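10/07/2020 – table settings, Galora lunch room

Great morning! Malathi and I finally got to the place settings, and I think we have a layout everybody can live with. We tried 3 spacings and the middle one wins easily – elbows fit, chairs slide in, and you can still pass a jug across.

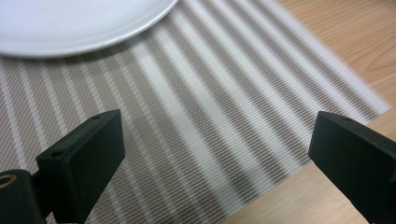

Placemats next, and I'm so pleased with these. Malathi wanted plain ones, but I kept coming back to the taupe and cream stripes, and with a plain white plate on top they look terrific against the pale wood. The weave has a nice fine texture too (must test it with beet juice). Balakrishnan asks if we should order for the Zultari room as well. Yes please! Price for 100 is on the clipboard.

Still to do: bowls, napkins, and decide which side the glasses go.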